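**Troltuteo Pictures opens casting for "The Vitale Sisters," a family saga about three generations on screen**

SKASTTON, April – Troltuteo Pictures is thrilled to announce open casting for "The Vitale Sisters," a new eight-part drama about a family that has been making movies since the silent days, and about the two cousins who never got their names on a poster.

The series is written by Evanthia Tsoukalas and directed by Remigiusz Śliwiński, who last worked together on the stage comedy "Zukinska." It follows Rosa Vitale, a star at 19, her daughter Lena, who would much prefer to be behind the camera, and Lena's own children, who grow up on sets and learn their lines before they learn to ride a bike.

"I wanted to write about the ones in the back row of the family photo," said Tsoukalas. "Everybody remembers the big names. I kept wondering about the cousin who had one great scene and then went home and taught school for 30 years. She gets a whole episode, and I love her to bits!"

Athina Balaskas will play the older Rosa, and Chrysanthi Raptis joins her as Lena. The two have already met for a first read-through, and Śliwiński says they were finishing each other's sentences by lunch.

"Athina walked in with a voice for Rosa that I had never heard in my head, and now I can't hear any other," he said. "We still have a lot of family to find, though – children, uncles, rivals, the works."

The production is looking for 100 performers in speaking parts and 2000 extras for the big premiere night scenes, which span four decades of hats, coats and hairdos. No acting experience is needed for the extras, and whole families are welcome to sign up together. Children must come with a parent or guardian. 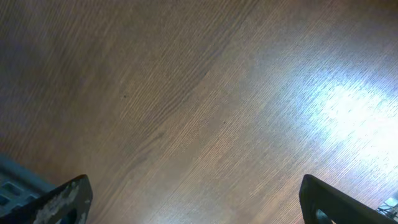
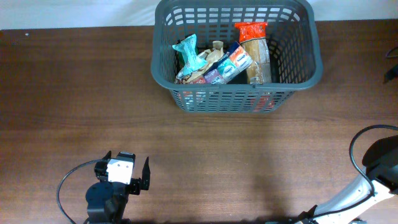
Groceries in a basket on the table.
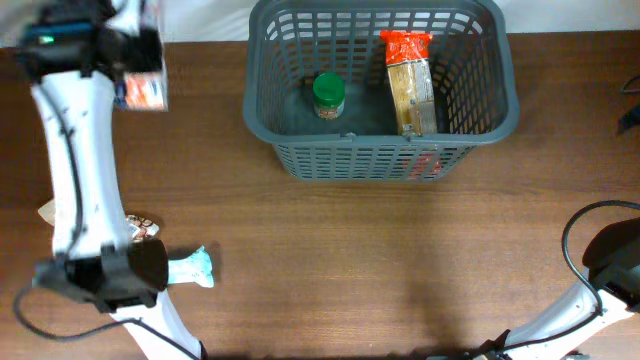 Casting director Bernadette Achterberg will see people for the speaking parts in Skastton all through April, starting at 9 a.m. each casting day. Anyone trying out should prepare a short speech of their own choice, two minutes at most, and bring a recent photo. Singing is a plus for the younger roles, as Rosa's grandchildren perform together in the fifth episode.

"Bring me something you enjoy doing," said Achterberg. "It can be a monologue or a story your grandmother told you – I just want to meet you."

Sign-up forms for extras are at the Troltuteo front desk, open until 6 p.m. Filming begins once the main family is cast.

Press contact: Troltuteo Pictures, Publicity Office, Skastton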